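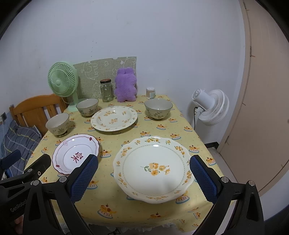 3. Collecting Demonstrations by Hand

3.1 Why we let go of the joystick

Our first attempt at Idwood used remote control. An operator sat beside the robot with a pair of leader arms, watched the table, and moved the follower arms through each task. It worked, and we still use it for checking policies. But plates are hard to handle that way. The operator cannot feel the moment when a fingertip slides under a rim, so most people slow down, hover, back off, and try again. A policy trained on those recordings learns to hover too.

Switching to hand-held grippers changed the character of the data right away. The person holds one tool in each hand, squeezes to close the fingers, and does the task at something close to their normal pace. The weight of the plate comes straight through the handles. When a stack of dishes starts to shift, the hands correct for it before the person has time to think about it, and that correction is in the recording. We were delighted by how much of this small, quick behavior showed up in the very first sessions, and it is the main reason we rebuilt the whole data set around hand-held collection.

The final version of Idwood contains 2,159 demonstrations, all of them bimanual. Collection closed in September. The remote-control recordings are kept in a separate folder and are not used for training anywhere in this paper, except in the comparison in Section 5.

3.2 The tableware tasks

Idwood is built on 8 task families. The one we discuss here, and the one we find the most fun to watch, is tableware: moving, turning, stacking, and unstacking plates and bowls on a household table. It is a good test for a taught skill. Plates are wide, thin, and slippery. They look different from every side, and the part worth grabbing is a narrow strip at the edge. A bowl is kinder, with a wall that a finger can press against, but it tips easily when pulled from one side only.

Each family is split into short tasks with a one-sentence instruction. For tableware these include "put the small plate on the large plate," "make one stack of the round plates," and "set the bowl down at the back of the table." The demonstrator reads the sentence and then does it however they like. We give no rule for which hand goes first or where on the rim to hold. Early on we tried to fix the grasp points, and the demonstrations became stiff and odd. Leaving people alone gave us more variety and, to our surprise, fewer drops.

We also leave the surroundings alone. Tables keep their cloths, and whatever stands along the wall stays there. Patterned cloths turned out to be a wonderful source of difficulty. A print with curved edges and bright color looks a lot like a decorated dish to a small vision model, and our first plate detector happily put boxes around pieces of fabric. Training on this kind of table helped more than any of the synthetic backgrounds we tried. Figure 3 shows a typical view. 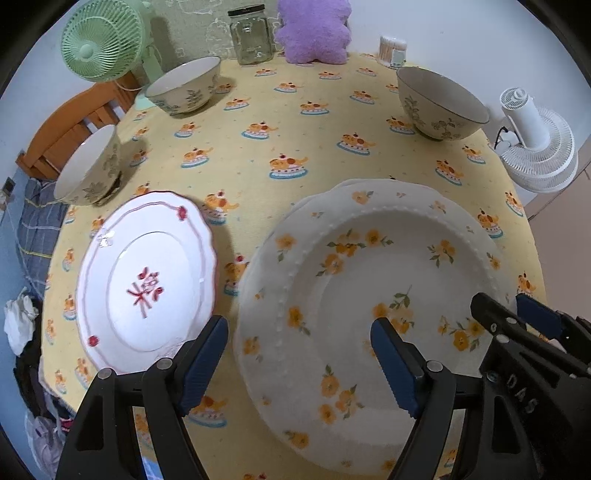
Figure 3. Tableware task in Idwood, seen from the gripper-mounted camera. An oval plate with a dark red edge lies to the left of a stack of round flowered plates, with bowls farther back on a printed tablecloth. The finger pads of the gripper are in the foreground, and a second gripper reaches in from the right.

3.3 What the wrist camera sees

The camera rides on the tool itself, so the finger pads sit in nearly the same part of every picture while the rest of the world swings around them. We love this property. The policy never has to search for its own hand. It can read the gap between a pad and a rim directly, and the same reading holds when the tool is later bolted to a robot arm.

The wide lens matters just as much. With a narrow lens, the stack disappears from view as soon as the fingers come close, and the network has to remember where it was. The wide lens keeps the target dish, its neighbors, and very often the other gripper in sight during the last part of the approach. The price is strong bending toward the corners. We feed the pictures to the network without straightening them. Straightening stretched the outer areas so much that the bowls at the back of the table became smears, and success on the bowl tasks went down.

The second gripper deserves a word of its own. When it shows up in the view, it tells the network a great deal about timing. In two-handed lifts, one hand often waits for the other to arrive, and a policy that sees only its own fingers has to guess how long. We mask the second gripper in one of the ablations in Section 5, and the two-handed lifts suffer far more than the single-handed ones.

3.4 From recordings to training clips

Raw recordings are cut by Trirent, our segmentation tool. It looks for moments when both grippers are open and nearly still, proposes cuts there, and sends each proposal to a person who can accept it, move it, or throw it out. Tableware is the family where Trirent needs the most help. People like to rest an open gripper next to a plate while they decide what to do, and the tool takes every one of these pauses for the end of a task. We now require the pause to come after a release, which took care of most of the false cuts.

Pauses inside a task are kept. We did try removing them, expecting a faster policy, and we got one that rushed at the rim and pushed the dish away. The short wait before closing the fingers seems to carry something useful, perhaps the last small adjustment of the wrist.

Failed grasps are kept too, as long as the demonstrator recovers and finishes the task. A slipped rim followed by a second, better grasp is some of the most valuable material we have. Clips where the task is never finished are marked and left out of training.

3.5 Playing the motion back on arms

Before a clip is accepted, we check that a robot could follow it. Surkov, our replay checker, takes the path of each gripper, places a pair of simulated arms at the table, and tests whether the joints can reach every pose without the arms running into each other. Hands cross much more freely than robot arms do, and stacking tasks are full of crossings. If a clip fails, Surkov tries 2 more base positions before it gives up. Clips that fail in all 3 positions stay in the data set with a flag, so that groups with other arms can make their own choice.

Accepted clips go to Lloyd, the policy described in Section 4. Lloyd receives the pictures from both grippers, the finger openings, and the instruction sentence, and it predicts a short piece of motion for each hand. Motions are given relative to the current pose of the tool, so nothing in the training data depends on where the table stood in the room.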